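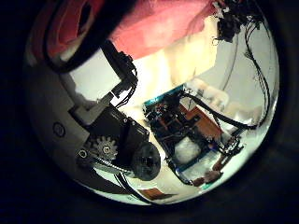
小型アームの「現場ルール」を一緒に書き直してくれる人、募集します

こんにちは、フィテロ(Fitero)で安全と作業手順まわりを担当している者です。肩書きは一応「運用基準担当」なんですが、社内では「貼り紙の人」と呼ばれています。ケーブルの取り回しとか、電源を落とす順番とか、そういう紙をあちこちに貼って回っているからです。貼りすぎて、先月とうとう「どれが最新ですか」と聞かれました。答えに詰まりました……。

というわけで、作業ルールの全面改訂をやります! 社内だけで書くとどうしても身内の言葉になってしまうので、外から参加してくれる方を10人募集することにしました。専門家の審査会みたいなものではなくて、読んで、触って、「この文、意味わからないです」と言ってもらう仕事です。謝礼はちゃんと出ます(金額は下のほうに書きました)。

なにを書き直すのか

対象は、机の上に置いて使うサイズのアームとグリッパーを、組み立てて、調整して、動かして、片づけるまでの手順書です。うちではこの一式を「アメッティ手順」と呼んでいます。最初に使っていた作業室の名前がアメッティ(Ametti)だったというだけの話で、深い意味はありません。

このアメッティ手順、いま項目が161あります。多いですよね。私も多いと思います。しかも増え方がよくなくて、ヒヤッとすることが起きるたびに一行足す、というやり方を何年も続けてきたんです。その結果、「歯車に指を近づけない」と「歯車の噛み合わせを指で確かめる」が、別々のページに平気な顔で並んでいます。どちらも書いた人の気持ちはわかるんですよ。前者は通電中の話で、後者は電源を切ってからの話。でもそれがどこにも書いていない。初めて読んだ人が困るのは当たり前です。

今回やりたいのは、項目を減らすことそのものより、「いつの話なのか」をはっきりさせることです。通電中なのか、電源を切ったあとなのか、電源は切ったけれど腕がまだ重みで下がってくるかもしれない状態なのか。三つ目が曲者で、いまの手順書ではほぼ抜けています。

たとえば、こんな議論をしています

雰囲気が伝わるように、いま社内で揉めている項目をいくつか出しておきますね。

まず、袖とひも。「ゆったりした服は禁止」と書いてあるんですが、ゆったりって何センチからでしょう? 私は「袖口を手首で留められること、ひもが体の前に垂れていないこと」くらいまで具体的にしたい派です。反対意見は「書きすぎると、書いていない服ならいいと思われる」。うーん、これも一理あるんです。

次に、むき出しのベルトと歯車。カバーをつければ済む話に見えて、調整中はカバーを外さないと何も見えません。じゃあ外している間は誰が電源に触っていいのか。現行版は「責任者の許可を得ること」としか書いていなくて、責任者が昼ごはんに出ていたらどうするのか、という問題が放置されています。私の案は、カバーを外した本人が電源プラグを自分の手元に置く、です。許可より物理。単純ですけど、夜の当番の人たちには評判がいいです。

それからケーブル。余った分をどこに逃がすか、関節が回り切ったときに引っ張られないか、床を横切っていないか。ここは書く人の性格が出ます。「適切に処理すること」で終わらせる人と、一本ずつ図を描く人がいて、中間がいない。今回は図を描く側に寄せるつもりですが、図が多い手順書って更新されなくなるんですよね。いい落としどころがあれば、ぜひ教えてください。

あと、ねじの増し締め。「定期的に」という言葉を、今回の改訂で全部なくしたいと思っています。検索したら「定期的に」「適宜」「必要に応じて」だらけで、ちょっと落ち込みました。

最後に、非常停止。押していいタイミングの説明は山ほどあるのに、押したあとに何をするかが二行しかありません。押した人が気まずくなって、すぐ解除してしまうことがあるんです(私もやりました、すみません)。「押した人に理由をすぐには聞かない」という項目を入れたくて、これは文面から一緒に考えてほしいところです。

参加してくださる方にお願いすること

期間は二月いっぱいです。やることは大きく分けて二種類あります。

家でやっていただく分。手順書の草稿を章ごとにお送りするので、読んで書き込みをしてください。赤字の入れ方は自由です。きれいな代案は要りません。「?」だけでもありがたいです。草稿は紙でもファイルでもお渡しできます。紙がいい方は応募のときに一言ください。

作業室に来ていただく分。一回105分で、期間中に三回お願いします。中途半端な長さなのは、準備の説明に15分、作業に45分、休憩をはさんで話し合いに残りを使う、という組み立てにしたらこうなったからです。時間帯は午前10時からの回と、午後6時半からの回があります。三回とも同じ時間帯でなくてかまいません。

作業室では、草稿を片手に、書いてあるとおりに動いてもらいます。書いてないことはしないでください。「たぶんこうだろう」と気を利かせてくださるのがいちばん困るんです。手が止まったら、止まったままでいてください。止まった場所を私が横でメモします。なお、初回は通電なしの作業だけです。二回目以降も、アームを動かす操作はうちのスタッフが行いますので、操作の経験がなくても大丈夫です。

こんな方に来てほしい

ロボットの経験は問いません、と書くと本当に未経験の方しか来なくなりそうなので言い直しますね。経験者の方も未経験の方も、半々くらいで来ていただけたらうれしいです。

特にお会いしたいのは、ほかの業界で手順書に苦しめられてきた方。厨房、病院、印刷、舞台の裏方、クリーニング、なんでもいいです。前回の小さな改訂のとき、縫製の仕事を長くしていた方が「針を替えるときは、替えたあとに誰が最初の一針を縫うかまで決める」と教えてくださって、これがそのままグリッパーの指先を交換する章の骨組みになりました。交換した人が最初の開閉確認まで担当する、という形です。ああいう話がもっと聞きたい!

それから、左利きの方。現行版は道具の置き場所も立ち位置も、右利きを前提に書いてあります。日本語が第一言語でない方も大歓迎です。共同で改訂を進めているネヴザット・バイラム(Nevzat Bayram)も母語はトルコ語で、「『〜しないように注意する』は、するなという意味か、してもいいが注意しろという意味か」と毎週のように私を問い詰めてきます。おかげで私の文章はだいぶ短くなりました。打ち合わせは日本語でやりますが、書き込みは英語とトルコ語でも読めます。

参加できない方も少しだけ。18歳未満の方は今回お受けできません。また、作業室のある階までは階段のみなので、昇り降りが難しい方には、家で読む分だけの参加をご案内しています。その場合の謝礼は別に計算しますのでご相談ください。部屋の移転をずっとお願いしているのですが、まだ実現していなくて申し訳ないです。

謝礼と交通費

作業室での参加は一回7,000円、家で読んでいただく分は章の数にかかわらず全部で12,000円です。三回来てくださると合計33,000円になります。途中で来られなくなっても、参加した分はお支払いします。交通費は実費で、上限は一回2,000円まで。領収書は要りません、経路だけ教えてください。

お支払いは三月の振込です。

記録の扱いについて

ここは少しまじめに書きます。作業室での様子は、手元の動きを中心に録画させてもらうことがあります。使い道は「どの文で手が止まったか」を見返すことだけで、公開はしません。お顔が入ってしまった部分は消します。録画が嫌な方は、応募のときでも当日でも、途中で気が変わったときでも言ってください。録画なしでも謝礼は同じです。

書き込みは、前回までの分と合わせて一つの表にまとめていて、いま2,854件たまっています。この表をジネックス(Zinex)と呼んでいて、参加者の方には名前を外した状態でお見せします。同じところに何人もつまずいているのがわかって、なかなか面白いですよ。「油を少量」の「少量」に対する怒りの列など、読みごたえがあります。

完成した手順書は、希望される方のお名前を巻末に載せます。載せたくない方は載せません。ペンネームもありです。

服装と持ち物

作業室に来る日は、かかとのある靴でお願いします。髪が肩より長い方は結んできてください。指輪や腕時計は外していただくので、なくしたくないものは家に置いてきたほうが安心です。上着をかける場所は用意してあります。保護めがねはお貸しします(普段のめがねの上からかけられる型です)。

筆記用具は持ってこなくて平気です。飲み物はご自由に。ただし作業台には置けないので、ふたの閉まる容器だと楽だと思います。

応募のしかた

フィテロのサイトにある問い合わせフォームから、件名を「手順書」にして送ってください。本文に書いてほしいのは、お名前、連絡のつくメールアドレス、来られそうな時間帯、それから「これまでに出会ったわかりにくい注意書きを一つ」です。最後のやつは選考に使うというより、私が読みたいんです。家電の説明書でも、マンションの掲示でも、なんでも。短くてかまいません。

応募が多かった場合は、経験や利き手、普段使う言葉がなるべくばらけるように選ばせていただきます。先着順ではないので、あわてなくて大丈夫です。お返事は全員に差し上げます。五日たっても何も来なかったら、迷惑メールの箱をのぞいてみてください。それでもなければ、もう一度送ってもらえると助かります。

よくいただく質問を少し

友だちと一緒に応募してもいいですか、とよく聞かれます。もちろんどうぞ。ただ、作業室では別々の回になるようにお願いしています。隣に知り合いがいると、手が止まったときに教え合ってしまうので。

規格の知識は必要ですか、という質問も多いです。なくてかまいません。規格との突き合わせは、草稿がまとまったあとに、社外のルフティ(Ruchti)という事務所に見てもらうことになっています。逆に詳しい方は、条文の番号で指摘してくださってもいいんですが、横に普通の言葉でも一言添えてもらえるとうれしいです。バイラムと私で手分けして調べるのに、毎回けっこう時間がかかるので!

見学だけしたい、という方へ。すみません、今回は見学の枠がありません。改訂版ができたら読み合わせの会を開くつもりで、そちらはどなたでも来ていただけます。案内が欲しい方は、同じフォームから件名を「読み合わせ」にして送っておいてください。

それでは、フォームでお待ちしています。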